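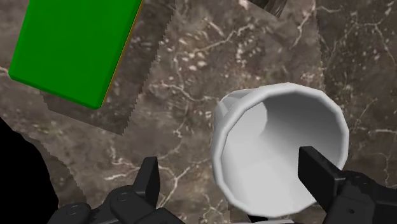 Bonsoir à tous, je me lance, premier message ici après des mois à vous lire en douce ! On a acheté avec mon mari un appartement sur deux niveaux dans une maison de ville, 90 m² en tout, et on refait à peu près la totalité : électricité, plomberie, isolation du mur nord, et bien sûr la cuisine. Pour le plan de travail, je suis bloquée sur un marbre brun-gris dans ce genre-là, avec une tasse blanche posée dessus je trouve que ça ressort super bien, c'est doux, pas froid du tout comme peuvent l'être les marbres blancs qu'on voit partout. Sauf que tout le monde me dit que je suis folle (taches, citron, vinaigre, etc.). Le marbrier, Gristau, me demande 3 000 euros posé, évier sous plan compris. Est-ce que certains d'entre vous vivent avec du marbre en cuisine pour de vrai, et est-ce que vous le regrettez ?
Ilham El Ouafi

patine_et_platre
Bonsoir Ilham et bienvenue. Du marbre chez moi depuis 7 ans, deux ados, un mari qui cuisine tout à la tomate. Oui c'est marqué. Il y a des ronds mats près de l'évier et une zone plus terne là où on coupe les agrumes. Est-ce que je regrette ? Pas une seconde. Par contre prends une finition adoucie et surtout pas polie, sur le poli la moindre goutte de vinaigre se voit à contre-jour.

Jojo_du_26
Désolé de casser l'ambiance mais pour moi c'est non. On en a eu dans l'ancienne maison, au bout d'un an ma femme passait son temps avec une éponge à la main et elle engueulait les invités. On a mis du granit dans la nouvelle et on n'y pense plus. 3 000 euros pour un truc qui craint le jus de citron, faut aimer.

patine_et_platre
@Jojo_du_26 ça dépend du caractère des gens autant que de la pierre ! Si on veut que ça reste comme au premier jour, je suis d'accord avec toi, faut fuir. Les vieux comptoirs de café sont tout usés et on les trouve magnifiques.

Jojo_du_26
Un comptoir de café je ne le paie pas moi :)

Amr Nasr
Bonjour, je suis métreur, je me permets deux ou trois remarques sur le devis plutôt que sur la pierre. Ilham, regardez l'épaisseur annoncée et la façon dont la découpe de l'évier est faite (atelier ou sur place). Demandez aussi si le traitement hydrofuge est inclus, souvent il est en option et on le découvre à la facture. Et puis vous parlez d'isoler le mur nord : si le plan vient contre ce mur, il faut absolument que le doublage soit fini avant la prise de cotes. J'ai vu un chantier où la plaque est arrivée avec 5 cm de trop parce que le doublage avait été ajouté après. Recoupe sur le trottoir, poussière partout, voisins ravis.

ilham_eo
Merci pour toutes vos réponses, ça fait plaisir ! Alors le traitement n'est PAS dans le devis, je viens de relire, bien vu Amr. Pour le mur nord, l'entreprise Hegazy doit commencer le doublage en octobre, et le marbrier voulait passer prendre les cotes avant... je crois que je vais l'appeler dès demain matin. Côté caractère, je suis plutôt team patine, mon mari plutôt team éponge, donc on n'est pas sortis de l'auberge.

mathou.b
Et un mélange des deux ? Chez nous c'est marbre sur le retour où on prend le petit déj, et stratifié tout bête autour de l'évier et des plaques. Ça fait baisser la note et les dégâts sont limités. Le raccord entre les deux est un peu moche par contre, faut le savoir.

Jojo_du_26
Ah ben voilà, ça c'est malin.

patine_et_platre
Mouais, moi les mélanges dans une petite cuisine ça me fait mal aux yeux, mais chacun voit. Ilham, demande une chute au marbrier, tu la laisses une semaine sur la table avec du café, du vin, du citron, de l'huile, et ton mari décidera en connaissance de cause.

ilham_eo
J'adore l'idée de la chute, je lui en parle en même temps que des cotes ! Je reviens vous dire ce que ça donne avec le vin rouge.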